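Broker charging a transfer-out fee I can't find in my agreement
Viewed 1853 times

I've got a small self-directed account at Trokport, mostly a balanced fund plus $809 in cash that I keep meaning to do something grown-up with. In October I asked Flundport to pull the whole lot over. Trokport has now come back wanting $200 for "account migration services". My agreement has a fee schedule and I have read it, which I suspect puts me in select company. Migration isn't on it. The phone line told me to see the schedule. Do I have to pay? I'd sooner not start a feud over it, but I've got the stationery.
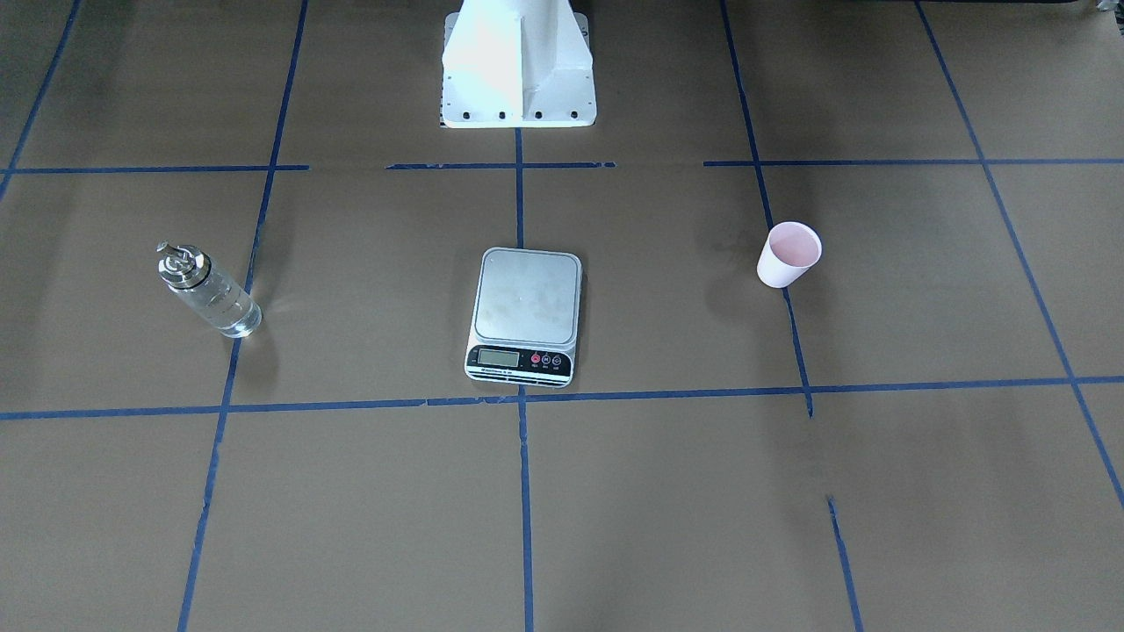 Have you checked whether the schedule changed after you signed? Mine did, by way of a notice tucked behind a cheery newsletter.

2 Answers

Answer 1 (accepted)

Ask in writing for two things: the clause they're relying on, and the date they notified you of it. Keep it short and dull. Phone calls are lovely, but you can't staple one to a complaint.
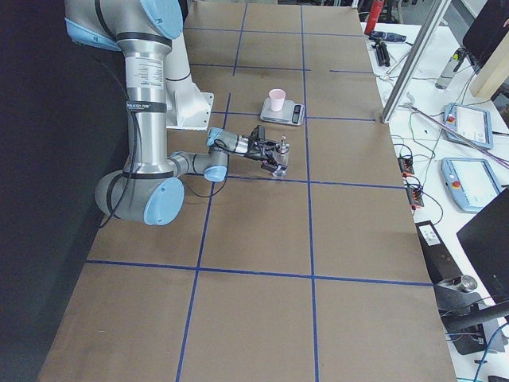
Work table with taped grid and robot arm

If they can't produce the clause, send a second letter headed "Complaint". That word usually gets you moved from the general inbox to a person who has to log it. Say what you want (fee cancelled, transfer finished) and ask for their final position in writing.

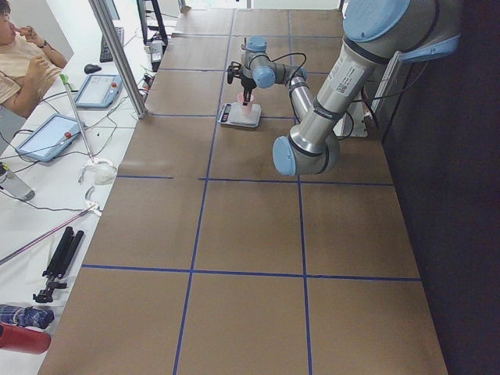

Don't sell the fund to speed things up, either. Moving it in kind is slower, but you won't be out of the market while two back offices admire each other's forms.

Also ask Flundport if they'll cover the fee. Plenty of brokers will for a new client, though you may need to send them the statement showing the charge. 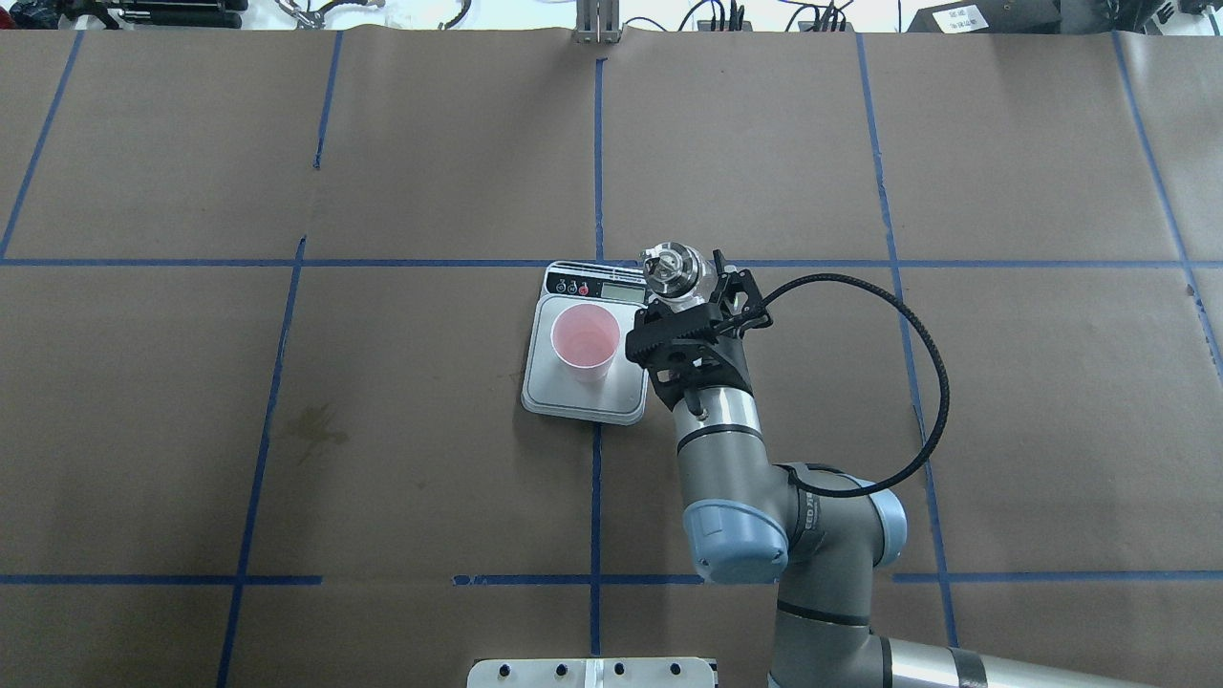
Once the account has moved, download every old statement and trade confirmation before your login dies. Your book cost lives in there, and the new broker may just show a blank or a guess.

Answer 2

Just pay it. I fought Tritomov over a cheque fee for a whole winter and got a pen.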